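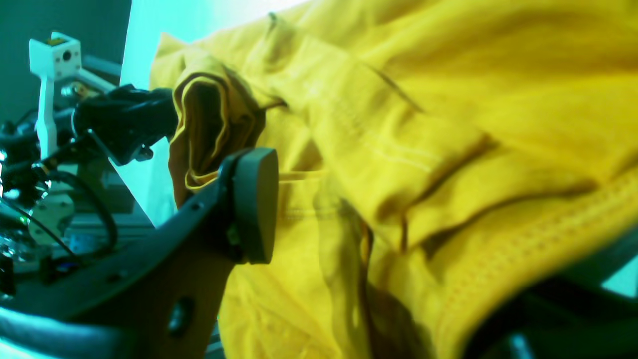

4.2 Preparing garments for the folding station

The procedures in this section apply to cotton and cotton-blend garments folded on the Estness table before they are stacked or packed. A garment taken from the supply bin must be opened out before the first fold is made. Check sleeves, cuffs and hems for rolled sections, such as the tube of yellow fabric with the double-stitched edge turned back on itself. A roll of this type adds thickness at one point and causes the stack to lean. Seams running diagonally across a raised fold indicate that the panels are not yet flat.

Before starting:

1. Clear the table surface and wipe it with a dry cloth.
2. Remove pins, tags and loose items from pockets.
3. Sort garments by color. Do not stack bright yellow or orange items directly on white items.
4. Confirm that the item code on the bin matches the work sheet. Codes for this series run from 1000 to 2360.

CAUTION: Do not pull on a cuff or hem to open a garment. Stitching can stretch and the edge will not lie flat again without pressing.

4.3 Opening out a bunched garment

1. Find an edge or corner of the fabric and grip it firmly.
2. Lift until the garment hangs clear of the table. Let the folds drop under their own weight.

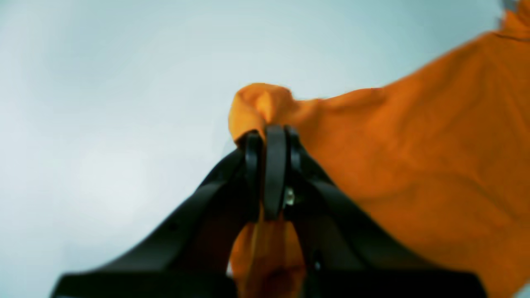
3. Find the opposite edge and grip it at the same depth as the first. A shallow grip slips when tension is applied.
4. Lower the garment onto the table, lower edge first.
5. Smooth from the center outward.

NOTE: If the fabric twists while hanging, set it down and begin again from step 1. Shaking the garment moves the twist to another part of the cloth.

4.4 Lengthwise fold

Use this fold for trousers and other long items. Short items are covered under 4.5.

1. Place the garment with its long side parallel to the front of the table.
2. Bring one long edge over to meet the other. The crease must run the full length.
3. Hold both ends and apply light, even tension to draw out wrinkles.
4. Check the lower layer. If it extends past the upper layer, lift the upper layer and reset it.
5. Release the narrow end first and flatten any bunched fabric before releasing the wide end.

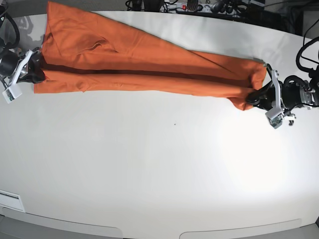
4.5 Short items

1. Lay the item face down and turn both sleeves toward the center.
2. Fold the sides in, then bring the hem up to the collar.
3. Turn the item face up and place it on the stack.

Stacks for the Destlow carton are 2 garments wide. Alternate the direction of the folded edges to keep the stack level. For cartons of other sizes, see the packing table in Section 5.

Revised Dec 24, 2021. Text: Raquel Baptista. Checked: Florêncio Falcão.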